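Home Issues Authors About Contact

Search this journal Enter keywords Go

3.2 Sticker retention in shared households

Earlier surveys of decals in the home dealt mostly with cars and laptops. We asked residents of Gosness and Valtolow about any surface they had decorated themselves. Of 44 households that replied, 20 had at least one decorated panel, door or lid. Respondents rarely remembered when a sticker had gone on - most could say only who had chosen it.
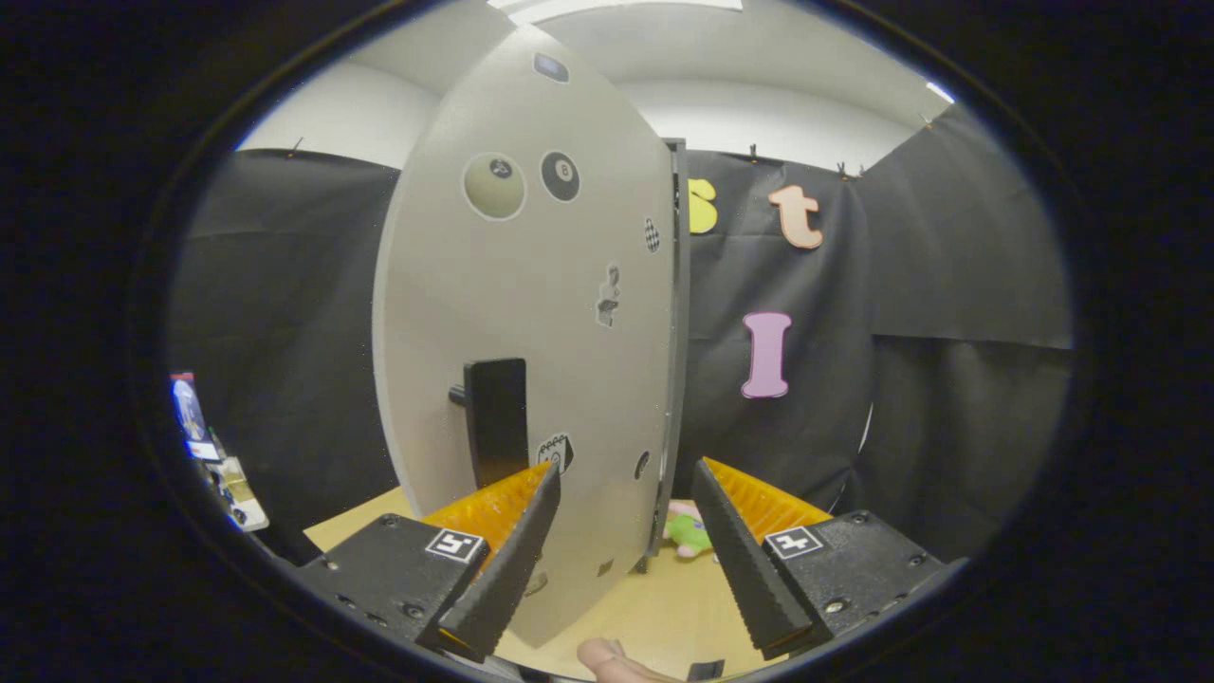 Figure 4. Pale grey oval panel with several small stickers, including an eight-ball and a checkered flag.

Game and racing motifs were more common in Valtolow, while Gosness households favored place names and fruit labels. Removal was rare in both towns. Four respondents had tried it and stopped when the backing tore. We did not record adhesive type, and the June visits were too short to check for fading.

Comments (2)

pdw_40: Was the Cutel list used for the motif categories? Table 2 doesn't say.

marlpit: We still have fruit labels on our pantry door. Good section.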